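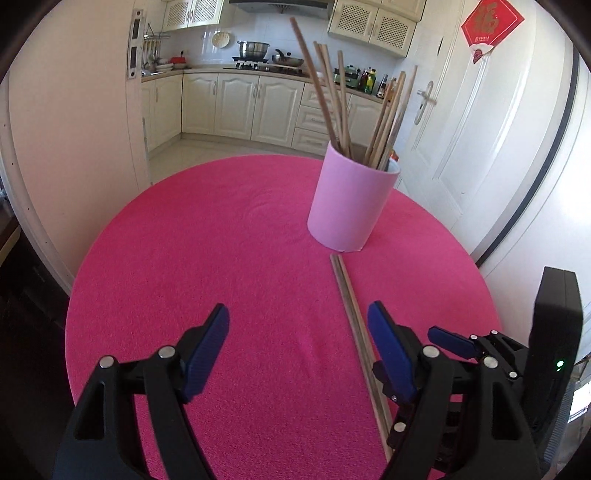 Gridel (operating system)

Gridel is a mobile operating system developed by Drivness for its own line of phones and small tablets. It is built on a Linux kernel and uses a card-based home screen in place of a grid of app icons. The first public version was released on May 12, 2020, as a free update for owners of the Drivness Ilie, a phone that had shipped with an older system from the same company.

The system is known mainly for its long support periods and for its update method, in which a new version is installed in the background on a second system partition. Apps are distributed through a store run by Drivness, although users can also install packages from a file.

History

Drivness sold its early phones with a system called Ovcombe, a simple interface written for devices with little memory. Ovcombe had no app store, and changes to it were delivered as full system images that had to be loaded from a computer. Many owners never installed them.

Work on a replacement was led by Uchenna Etim, a software engineer who had earlier written the Ovcombe file manager. Etim's team kept the older system's settings layout and its dialer but replaced nearly everything else. Early test builds used the Ovcombe name. The name Gridel was adopted shortly before release, when the company decided that the two systems were too different to share one.

Gridel 2 added encrypted backups, a dark theme and support for tablets. It also changed the way notifications were grouped, so that messages from one app were stacked on a single card. Some users disliked the change, and a later minor update made the old behavior available as a setting.

Gridel 3 introduced the current lock screen, which can show a calendar, a to-do list or playback controls. Support for the original Ilie ended with this version. Owners of that phone continued to receive security fixes for Gridel 2 for a limited time. 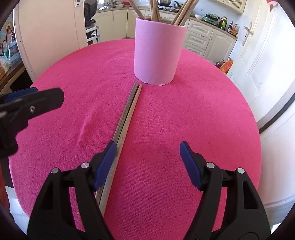

Gridel 5 moved the system to a newer kernel and rewrote the Bluetooth software, which had been a frequent source of complaints. It dropped support for apps built for Ovcombe, which had run until then through a compatibility layer.

Features

The home screen is a vertical list of cards. Each card belongs to one app and can be opened, resized or pinned in place. Swiping left from the home screen opens a full alphabetical list of installed apps. There is no separate widget system.

Settings are arranged in one long page with a search box at the top. Permissions for the camera, microphone and location are off by default for every new app, and the user is asked the first time an app tries to use them. A permission that has gone unused for a long period is turned off again without a prompt.

The built-in apps include a browser, mail, maps, a notes app and a voice recorder. All of them except the dialer and the settings app can be removed. Notes can be locked with a separate passcode.

Updates

Gridel devices have two copies of the system. While one is running, an update is written to the other, and the phone switches between them at the next restart. If the new copy does not start, the phone returns to the previous one. User data is stored separately and is shared by both.

Drivness divides updates into feature releases and security releases. Security releases are small and can be set to install overnight while the phone is charging. Feature releases must be approved by the user. Owners who want to try a feature release early can join a test channel from the settings page, but leaving the channel requires the phone to be erased.

An update to Gridel 3 was withdrawn soon after release when some phones failed to restart and displayed error 501. The fault was traced to the step that checks free space before the second copy is written. Affected phones could be repaired by holding down the power and volume keys to start the previous copy by hand. A corrected update followed, and the free space check was moved to an earlier point in the process.

Reception

Reviewers of the first version praised its speed on older hardware but found few apps in the store. Later reviews were more favorable, with the permission system and the length of support often mentioned. The card-based home screen has divided opinion. Critics have said that it requires too much scrolling once many apps are installed, and several third-party home screens that restore a conventional icon grid are offered in the store.

See also

Drivness Ilie
Ovcombe (operating system)
List of mobile operating systems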